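Home | Program | Talks | Notes | Contact

Posted May 9, 2019, by the Skernent cell team

Speaker notes: The closing fault on the Kalalik ring task

Start with the task. One arm takes a ring out of a slotted insert, the other holds or moves the box, then the lid goes on. Two arms share one tabletop. Say that early, people in the back always ask.

Run totals: 427 cycles, 119 stopped by the fault. Leave the numbers up while you talk.

Next slide. The ring pick. Point at the fingertip and the slot. Very little room between the ring and the velvet, so the grip force is set low here. Low force was our first suspect and we lost most of October to it.
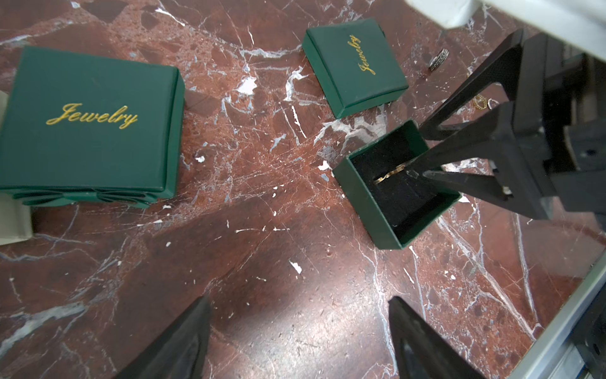 Slide 4. Fingertip at the ring slot, second gripper waiting below.

What the log showed: the fault came later, at the box. The Veltine controller kept the force limit from the last object it handled. After a ring it held the box too lightly. After a box it went to the next ring at box force. We bent 18 rings before we stopped the cell.

Pause here. The bent rings are the cheap part. The same limit is what protects a hand near the fingers, and for those cycles it was wrong with no alarm on the panel.

Next slide. The box grip. Mention the covering: textured, with a slightly pillowed face. A soft surface makes the force reading settle slowly, and our check read it too soon.
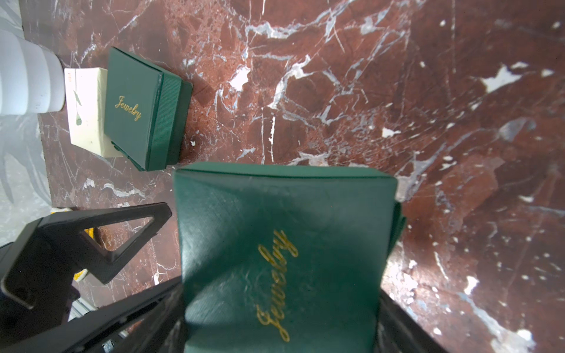
Slide 7. Box held between the fingers, lettering sideways to the gripper.

Fix, in order. Limit is now cleared at every release. Check waits for a steady reading. If there is no fresh limit, the arm stops and stays stopped until someone resets it at the panel.

Still open: the Iordache test bench does not reproduce the slow reading. We only see it on the real cell.

Questions. If asked about cycle time, yes, it is slower.

Last updated: after the second rehearsal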